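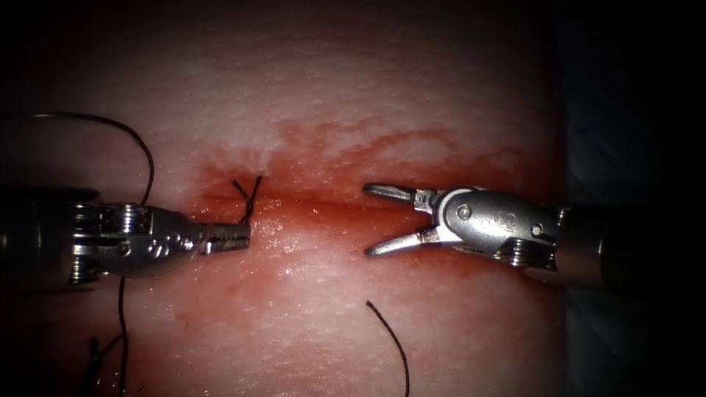
Left jaws closed beside the knot, right jaws open over the incision.

Home | Questions | Tags | Help

Where do I end a teleoperated suturing demo?

I'm recording knot tying on a tissue pad with two arms, driven from a Markano console. I have 79 demos so far. In some I stop once the knot is down and the tails are cut. In others I keep going until both instruments are parked. The policy ties a decent knot and then hovers, opening and closing the right jaws over the wound. Is it the mixed endings, or do I just need more data? I also leave old thread on the pad between runs.

Asked 27/06/2024

2 answers

Mixed endings would do that. Pick one end pose and go to it every time, with the jaws in the same state. I hold still there for two seconds so the stop shows up in the joint data. Trim the old demos to the last frame before the arms wander, or drop them. I kept 28 out of a much bigger set on our Utesura bench and it trained better than the full lot. Also check that your clutch presses are cut out – those pauses look like stops too.

On the loose thread: leave it in some runs and clear it in others. If it's always there, the policy may start to depend on it.

12 votes | 1 comment

More data. Worked for me, though I was doing needle pickup and not knots.

0 votes

Related questions
Mészáros wrist calibration drifts after tool change
Scaling hand motion on the Tumovik controller
Recording both arms at the same rate

Share (3)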